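The Side Room at Ollcombe: Coats, Blinds and a Long Counter
Photo gallery by Latifa Chraibi

This page is the third of my small galleries about the rooms we use at Ollcombe. The first two were about the workshop and the stairs, and several readers wrote to me that they would like to see more of the ordinary rooms also, the places where people hang a coat, drink some water and leave their bag until evening. So I have chosen the side room.

I came to Ollcombe in August, when the side room had almost nothing in it. There was the counter, the tiled floor and a pile of boxes from the people before us. We had 1000 euros for everything, which had to include paint, and I kept the receipts in an envelope. In the end we spent less than I feared. Most of the furniture was given to us or bought second-hand, and I think it is the reason why the pieces do not match each other so well. I have stopped to worry about this.

The windows

The first question was the light. In the afternoon the sun comes strongly into this room, and in our first weeks everybody moved their chair two or three times before dinner. I measured the openings twice, because my father always told me to measure twice, and I ordered roller blinds in a pale gray. Furberg had a darker gray which was cheaper, but I was afraid the room would feel small with it.

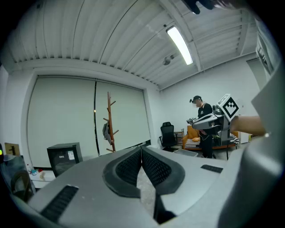 With the blinds down you can still work without feeling that it is night. The ceiling light helps much with this. I wanted at first to change it for something softer, a lamp with a warm color, and my colleagues voted against me. They were right, I must say – for reading a small label you need a strong light.

The little refrigerator was a more difficult discussion. Some people wanted a big one with a real freezer. But a big one makes noise, and it becomes full of things that have no owner. The small black one has space for lunch and for milk, and on the last working day of the month it is emptied completely. Please put your name on your food. I write this in every gallery and I will write it again in the next.

The coat stand

If I had to choose one piece from the room it would be the wooden coat stand. I bought it from Huaranga, a second-hand shop near the bus station, for 19 euros. The seller wanted more, but it was almost closing time and it was raining, and I believe he did not want to carry it back inside. I carried it home through 2 buses, and the driver of the second one asked me if the tree had a ticket.

A wooden stand is better than hooks on the wall, in my opinion. You can move it when you wash the floor, and you can take it to the other side of the room when there is a party. It has only one weakness. When all the heavy coats are put on the same side it begins to lean, so in winter we try to share the weight.

The counter and the stools

The counter was here before us and it is the place where everything lands. I made a rule that it must be free every evening. During the day I close my eyes, and people put there their bottles, their telephone and whatever they had in the hands when they came in. It is long enough for it.

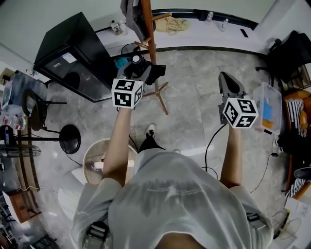
The long white counter with a cloth bag, bottles and a phone, and the coat stand on the gray tiles. Two black stools are on the left.

The stools came later, from a café called Fukier that was changing its furniture. I like that they have round seats and can go everywhere. The floor I did not choose, and in the beginning I found it cold. Now I would not change it. With a marble pattern in gray you do not see every small mark, and it takes me roughly ten minutes to mop it from one side to the other.

What is still missing

I would like a plant, if somebody can tell me which one is happy behind a blind. I would also like a proper place for the bottles, perhaps a low rack beside the counter. A carpenter has offered to make one for 122 euros and I am still thinking about it.

The next gallery will be about the kitchen on the upper floor, as soon as the new shelves are on the wall. If you have old photos of the side room from before we came, please send them to me. I would be very happy to put them on this page also.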